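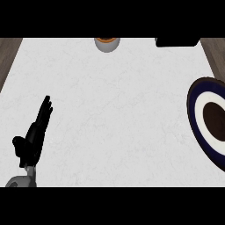
Trying the Plodico kitchen pack

I've had the Plodico kitchen pack on my work computer since October. It's a simulation add-on for two-armed robots with humanoid hands: a marble bench, some crockery, a bit of produce, and a controller that lets you drive the arms yourself. The licence was $368 for the year through Flanthorpe, paid out of my own pocket.

Installation took most of a Sunday. The download comes in 3 parts and the second one failed twice. After that it ran without trouble.

The bench is pale, and the black hands stand out well against it, so I could follow the fingers without moving the viewpoint. The veining in the marble is faint enough not to distract. The navy plate is my favourite colour in the set, for what that's worth.

Produce is the harder job. I've been practising on the tomato and the capsicum on the woven placemat. Lining the right hand up beside the capsicum is slow work, and with the two sitting so close together I have to watch the thumb as well as the fingers.

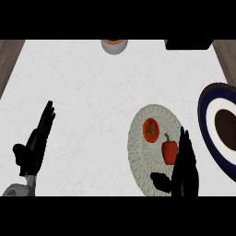 Manalastas wrote in the comments that the grip settings were too stiff out of the box and that halving them helped a lot. I haven't tried that yet. The manual puts them under Dodmont, the older controller profile, and I'm still on the default.

I'll renew if they fix the download.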